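How do I untangle fine chain without snapping it?

Posted in Home & Repair > Jewelry and Watches
19 June 2020
Viewed 2,592 times

Fiona Pollock
I have a box of necklaces that came to me from my aunt. They went through a house move in one bag and are now mostly one lump. A few are thin gold chains with very small links. I already broke one by pulling on it, so I've stopped. A jeweler in Wanside said he could do it but charges by the half hour, and the whole lot is probably not worth the bill. Is there a way to do this at home? I have tweezers, sewing needles and baby oil. I don't have any special tools and would like to avoid buying them.

3 replies

dellwood_m
Put talcum powder on it. Works every time.

harbor_clerk
I worked the repair counter at a shop in Hetbridge for nine years and did this most mornings.

Open every clasp first. People skip this and it doubles the work. If there is a pendant that slides off, take it off and put it in a cup.

Separate the lump into smaller lumps before you try to undo any one knot. Lay it on a hard, smooth surface with good light and spread it out with your fingertips. Don't use a towel, the links catch in it. When one chain looks mostly free, work on that one and leave the rest alone.

For the knot itself, loosen it from the middle. Put one drop of baby oil on it and roll it gently between finger and thumb for a minute. Then push the point of a needle into the center and wiggle it to open up a gap. Two needles are better than one. Once you have a loop you can get hold of, ease it out a little at a time. If it stops, go back to the needle. Very thin chain will kink if you force it, and a kinked link is where it breaks later.

Wash everything afterward in warm water with a little dish soap and dry it flat. Leave out anything with pearls, opals or glued stones – oil and soap are both bad for those, so do them dry.

I'd skip the powder. It does help, but it packs into the links and takes longer to clean out than the knot took to undo.

Keep the one you broke. If it went at a link near the clasp, that is a cheap solder job.

tosh_road
Agree with most of the above. I sell secondhand costume jewelry and buy it by the bag, so I see a lot of this. Two things to add. Sort by color as you go, so the gold ones don't end up back in with the silver. And do it in short sessions. After half an hour I start pulling, and that's when things snap.

For storage, thread each chain through a drinking straw and close the clasp. Mine have stayed straight in a drawer since December.
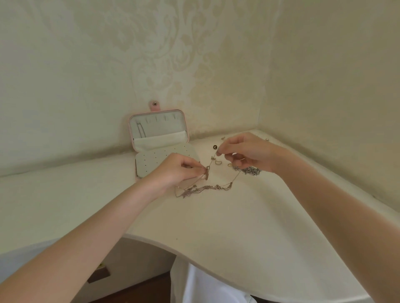 Working a gold chain loose, with the silver ones in a heap to the right.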